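Household and shop-floor chores: frequently asked questions

Can a machine tidy a desk yet?

In part. The Ralavano arm will pick up a known object from a known spot and set it down elsewhere. Give it a new object in bad light and the result is much less certain. We would not sell it as a tidying machine, and Gastuvby, who handle our orders, have been asked not to either.

Why is clear plastic so difficult?

Depth sensors expect light to bounce back from a surface. Glossy or see-through plastic lets some of it pass and throws the rest off at an angle, so the machine may place the wall too far away or miss it altogether. A streak of glare can be read as an edge. Plain white walls cause a related fault: there is little on them to measure against.
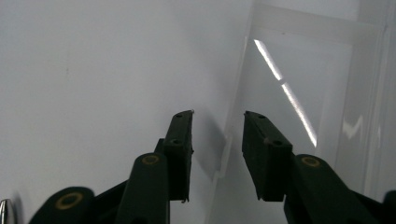

Solveig Lindholm wrote in to object that her packing line had dealt with clear trays for years using suction cups and a fixed stop, with no depth sensing at all, and that we were making the job sound harder than it is. She is right for a fixed line. If every tray arrives in the same place, a stop is cheaper and faster than any sensor. The trouble begins when the tray can be anywhere.

How does the machine learn a chore?

From people doing it. An operator works with a gripper in each hand, and the movements are recorded and used for training. The Hovland set holds 1,000 recordings of desk chores. Small things matter as much as large ones: a pen that rolls is a different problem from an eraser that stays put.

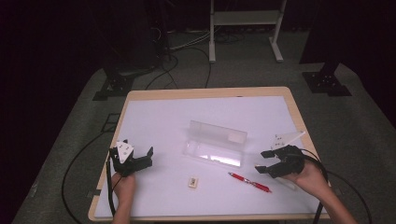
Long items also have to be turned before they will go into a narrow box, and this is where two hands earn their keep. Cledus, our current software, plans the turn well but is slow to let go. In the April trial it needed 17 seconds for one pen.

Should I wait before buying?

For a fixed shop-floor task, no - the older methods work. For general chores at home, yes. Prices and running times are on the Ralavano page.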